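Irent Dining Room Setup: Progress Report for June
Prepared by Bindu Rai for the Hatetitz fund

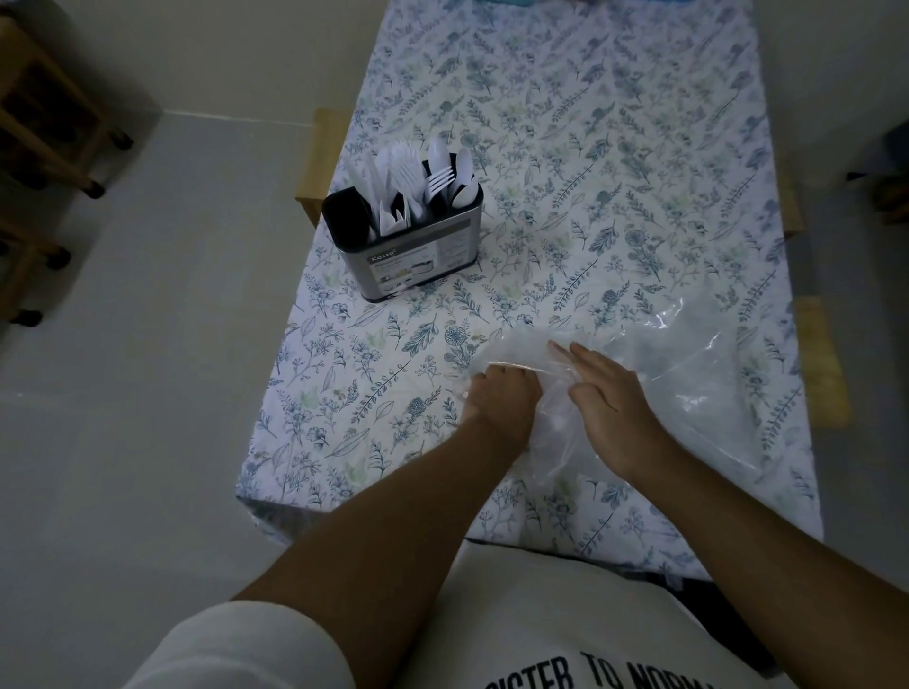 Table setup, Irent dining room: cutlery organizer with white plastic utensils; clear plastic bag being gathered by hand.

1. Scope
The grant covers table furnishings, serving ware and setup procedures for the shared dining room at Irent. Work in this period concerned cutlery storage, table coverings and the handling of packaging during setup. Kitchen shelving is reported separately under the Cudon budget line.

2. Cutlery storage
Open trays have been withdrawn from the dining tables and replaced with upright organizers. The model in use has a brushed stainless-steel outer shell and a black interior divided into compartments. The Kasso product label was still on the front of the unit at the time of the photograph. Labels are to be removed before the organizers go into regular service, and any adhesive residue cleaned off with warm water and dish soap.

Knives are assigned to the left compartment, forks and spoons to the right. All utensils are placed with the handles or heads above the rim. The setup sheet will be revised to specify handles up for every type. Forks and spoons are at present loaded heads up, and users touch the eating end when they take one.

Disposable utensils remain in use until the dishwasher connection is complete. The metal cutlery has been delivered and is in storage.

3. Table coverings
The patterned cloths with leaves and small flower heads were retained. Plain white cloths were tested on two tables and showed stains after a single meal. The patterned cloths wrinkle in storage and should be hung, or folded once only. Overhang on the long sides varies from table to table and will be set at 8 inches.

4. Packaging
Clear bags are flattened on the table, folded and put in the film recycling bin by the service door. Setup for the full room, including removal of packaging, took 58 minutes at the start of the period and now takes about 30. Most of the reduction came from loading the organizers at the tables instead of carrying them back and forth to the pantry.

5. Open items
Dishwasher connection: waiting on the plumber's revised quote.
Hanging rail for cloths: ordered from Joseph, delivery not confirmed.
Setup sheet: revised draft to be posted in the pantry before the next report.
Spare organizers: 4 requested, within the approved amount. No change to the total budget is sought.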